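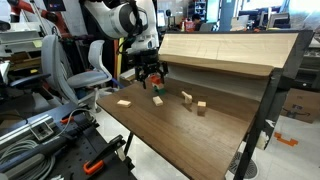
Abenezer Tsegaye has made wooden blocks for Zitine since the firm moved out of its first unit at Kurkmont. His part of the work is the plain set: flat rectangles, small cubes and the angled pieces, all sold without paint. A boxed set holds 37 pieces. The workshop finished 466 boxes last year, most of them for nurseries and the rest for shops.

The conversation took place at his bench in March, shortly after he had rejected a batch of timber for moisture content.

"The flat ones are the difficult ones," he says. "A cube forgives you. If it is slightly out, a child turns it over and uses another face. A flat block has two faces that matter, and if they are not parallel the error adds up as you stack."

He checks each flat block with a gauge at both ends and allows a difference of 0.2 mm. Zitine's older drawings allowed 0.5 mm. Tsegaye changed the figure after building towers from stock and measuring the lean at the tenth block.

The surface is the next question. Light wood is left bare, sanded along the grain and brushed clean. Painted blocks, which are made at the Lutero site, behave differently. "Paint adds thickness and it changes the grip. Put a painted block on a painted block and it may slide. Put bare wood on bare wood and it tends to stay. People mix the two, so we have to think about the mix."

He tests on a sloping board as well as a level one. The block is set down, the board is raised by degrees, and the angle at which the block starts to move is written in a book. The book currently has 206 entries. Tall pieces are tested for tipping separately, as they often fall before they slide.

The angled pieces cause the most letters. Customers ask which way up they go. Tsegaye's answer is that the drawing shows no top. "It will stand in more than one position. Some are steadier than others. I would sooner leave that to whoever is building."

Waste is higher on this shape than on any other. The inside corner is cut in 2 passes, and the second can lift the grain. A lifted edge can sometimes be sanded back, but a split cannot, and the piece goes in the stove.

The next job is a smaller box for a customer named Hunt, who has asked for flat blocks and cubes only. Tsegaye has cut the first samples. The lid is still being drawn, and he wants a deeper groove than the present one, which sticks in damp weather.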